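Purba bin liners from Vulotis come in rolls of 36, and we're really fond of them! The black plastic has a proper gloss to it, and there's plenty to fold over the rim and drape down the outside – no more fishing the bag out of the bottom of the bin.

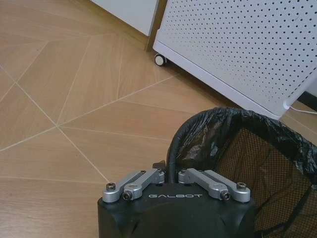 ## What goes in

Everyday dry rubbish, mostly. Crumpled drinks bottles take up far more room than you'd think, so squash them well first if you haven't got a recycling box handy.
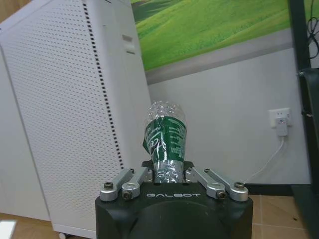
Each roll tears off cleanly and fits in a kitchen drawer. Order 6 rolls or more and Qistina Nasution will pack them in one box for you.

Product code: 347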